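Workshop notebook, hand-held gripper build
21st July

Two finger prints came off the bed overnight and both are good! Matte black, no stringing in the openwork, and the triangles flex the way I hoped they would. The last set split at the outer corner every time I squeezed hard on a folded towel. These have a fatter fillet there and I've been leaning on them all morning without so much as a creak.

For anyone at Homley picking this up after me: the files are in the shared folder under Kirley, which is what I'm calling this version of the hand. Kirley is the one with the angled fingers. Please don't print from the old folder, the pin holes are in the wrong place and you'll only find out when you try to put it together.

Fitting the pins. I drilled the holes out by hand with the drill bit in a pin vise, slowly, because the power drill grabbed last time and chewed up a finger that had taken half the night to print. Then a little wax on the pin and press it in with the small arbor press. Lovely snug fit. The silver heads sit a hair proud at the top edge and I was going to file them back, but I don't think I will. They don't catch on anything I've tried so far, and I like being able to see at a glance if one has started to walk out.

Pads next. I'm very pleased with the blue ones. The ridges run across the pad, and on the bench they hold a cotton shirt much better than the smooth foam did. The foam was fine on boxes and hopeless on anything soft, it just skated. I'd been putting off the ridged mold for weeks (it looked fiddly, and it was) but it was worth every minute of scraping out the corners with a toothpick.

Glue note: the contact cement from the Flanagan cabinet is past it. Thick as jam. I used the new tube and clamped for 2 hours, which seems plenty. Wipe the print with alcohol first. I skipped that on one pad and it peeled straight off in my hand.

Then the fun part, taking it home and trying it on real laundry. I've been testing on squares of fabric cut to size and pinned to a board, and that tells you next to nothing about a bed with clothes and blankets all over it. A sweater laid on top of a fleece is a different animal. The knit wants to hang on to the fleece, and you have to decide whether you're pinching one layer or both before you close up.
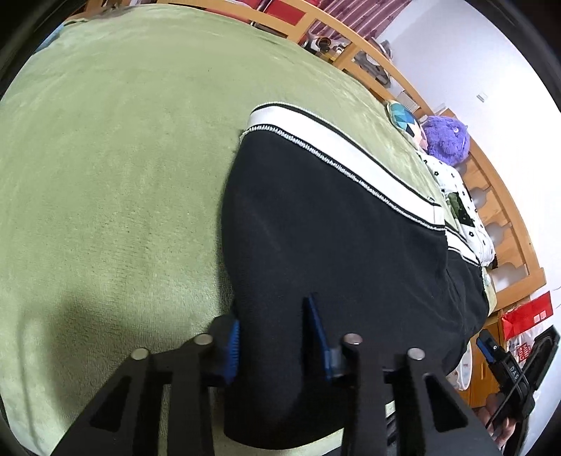

What I want from the hand is to be able to come in low, with the fingertips nearly flat on the cloth, and gather up a ridge between the pads. Pinching from straight above works on a thin shirt. On thick knits you end up with the tips pressing a dent into the garment and nothing in between. Coming in at a slant and letting one finger lead should give a much better bite, so the next thing to build is a small change to the handle angle. I've drawn it with 6 degrees more tilt. If that's too much for my wrist I'll split the difference.

Other things to look at for thick cloth:

Ridge depth. Deeper might dig into a chunky knit nicely and be terrible on a T-shirt. I could cast one of each and run them on opposite fingers, which sounds silly and might be great.

Spring return. Still a bit lazy on opening. I cleaned the slide and put on a dab of the dry lube, and it got better for a while and then went lazy again. I suspect the slide itself has a high spot near the open end. Blue it up and see.

Cable. Needs a proper strain relief where it leaves the housing. A zip tie and a bit of heat shrink will do for now, but it bugs me.

Fleece lint. I haven't worked out a neat way of clearing the ridges. An old toothbrush does the job, tape does it better, and neither is something I want to be doing every few minutes.

I also want to write down the thing about color before I forget. Black fingers over black cloth are hard to judge in the wide view. The blue pads help enormously, you can find the inside edge of each finger straight away from the pads alone, even with something dark lying in the gap. I'd picked that blue purely because it was the pigment left in the tub! I'm going to keep it on purpose now. Please leave me some.

The wide lens is earning its keep as well. Everything bends out toward the rim and I had my doubts when I first mounted it, but having the whole bed in view along with the tips of the fingers means I can plan the next grab while finishing this one. The narrow lens was sharper, and all I ever saw with it was a patch of cloth and my own fingertips going in and out.

Counter on the printer says 3,000 hours, so it has had a good innings on that belt. I'll swap the belt before starting the Esthorpe parts. Those are the long thin ones for the folding table arm, and any slack in the belt will show up as a wobble down the full length. The Esthorpe base plate is cut and the holes are tapped, apart from the ones at the back corner where I broke the tap and said some words. Extractor is on order. If it doesn't budge I'll drill a fresh set next to them and nobody will ever see it under the cover.

Two spare fingers are in the tray by the window, same file, same settings, pins not fitted. Take one if you want to try your own pads. The mold is in the drawer underneath, and it needs release spray every single time, even if it looks as though it doesn't.

To do before next session: handle with the new tilt, deep-ridge pad, blue up the slide, belt. Bring the thick wool cardigan from home, the one with the big buttons. I want to see how the pads get on with the buttons.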